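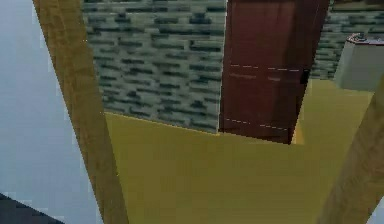 Do You Need a Whole-Home Humidity Plan?

Filed under: Home & Upkeep

Print this item | E-mail to a friend

Every winter the same pitch lands in my mailbox. Your floors are shrinking, your doors won't latch, your trim is pulling away from the wall, and the cure is a box in the basement with a service contract attached. This year's version comes from a company called Broltov, and a good many readers in Camby have written to ask if it's worth the money. I have my doubts.

Start with what is true. Wood takes on moisture in damp air and gives it up in dry air. A door that sticks in August may swing freely in January. Gaps between floorboards open up when the furnace runs and mostly close again in spring. Old houses have been doing this for as long as there have been old houses, and the people who built them left room for it.

The brochure skips that part. It shows a gap in a floor and calls it damage. It says a house should be held at 38 percent humidity all year, with no word on where the number came from or what kind of house they had in mind. I called and asked. I was told it was "the ideal," and then I was asked for my address.

Holding a drafty house at one number through a cold winter is a good way to get water running down the inside of your windows. If the glass is fogged every morning, you have more moisture than the house can handle, and a bigger humidifier will make it worse. The brochure doesn't have a picture of a rotted window sill.

Then there is the contract. Broltov wants two visits a year at $84 each, and the warranty is void if you miss one. As far as I can tell from the paperwork, a visit means changing a pad and wiping out a tray. The rival plan from Winine is a little cheaper and reads almost word for word the same, down to a misspelling of "mildew."

Before signing anything, buy a humidity gauge. Mine cost less than lunch. Put it in the room that bothers you and leave it there for a month. If it stays above 30 percent and nobody's nose is bleeding, I'd keep my wallet shut. If it drops well below that, try turning the heat down a couple of degrees and sealing the worst drafts first.

As for the sticking door, check the hinge screws. Hakim Hardware sells longer ones by the piece, and a sagging top hinge causes plenty of trouble that gets blamed on the weather. Leave the plane in the drawer until spring, too. Wood you shave off in a damp month doesn't grow back in December.

Print this item | E-mail to a friend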